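How to Buy a Robot (When You Only Have So Much Money)

Buying a robot is a bit like getting a dog. The price in the window is the small number. The big number is everything the robot needs once you get it home.

Dinesh Pant plans the buying at Kumance, a workshop in Lerton where they want a robot that can tidy cloth. Sheets, blankets, cushion covers, all of it. His budget is £603 a month, and his first shopping list was one word long. It said "robot".

Start with the job

Before you look at any shiny catalogues, look at the thing you want done. Cloth is a rotten job for a machine. A box stays box-shaped when you pick it up. A blanket does whatever it fancies. One may be fluffy, the next may have a fringe, and patterns piled on patterns make it hard to tell where one cloth stops and another begins. Your eyes sort that out before breakfast. A robot needs a lot of practice, and practice costs money too. 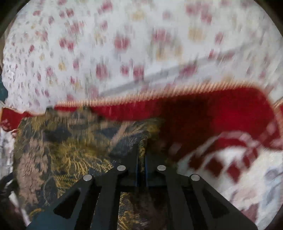 Choose the hand

Robot shops call the hand a gripper. There are grippers with suckers, grippers with lots of fingers, and grippers with just two. Two fingers sounds stingy, but try picking up a hanky with only your thumb and one finger. Easy. Now try folding a duvet that way and see how long you stay cheerful.

Dinesh wanted the fancy hand from Cliltlow. Abhishek Pandey, who looks after the money, wanted to know what it did that a plain one didn't. There was a long silence, and they bought the plain one.

What matters most is the bit that touches the cloth. If it's too slippery, the cloth slides out. Pads wear down, so the budget has a line for new ones every August.

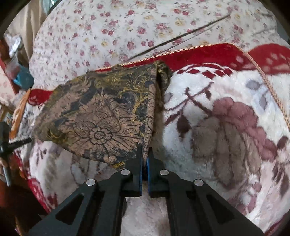 A two-fingered gripper pinches the edge of a patterned cloth on a fluffy blanket.

Now add the boring things

Every robot budget has a boring list, and it is always longer than the exciting one. Kumance's goes like this:

Spare pads
Screws (the small kind that roll under cupboards)
Repairs
Lessons for the people who will use it
A bit left over for whatever everybody forgot

The lessons take 17 days. Dinesh had allowed one afternoon.

Buy it, or borrow it?

You can also rent a robot, the way you might hire a bouncy castle. Tripathi rents them out for 36 weeks at a time. Renting is handy if you aren't sure the robot suits you, though you do have to give it back, even if you've named it.

Have a go

Pick a chore you can't stand. Write down what the robot would have to touch, what sort of hand it would need, and what might wear out. Then show your list to a grown-up and ask for the money. Be ready for a long silence.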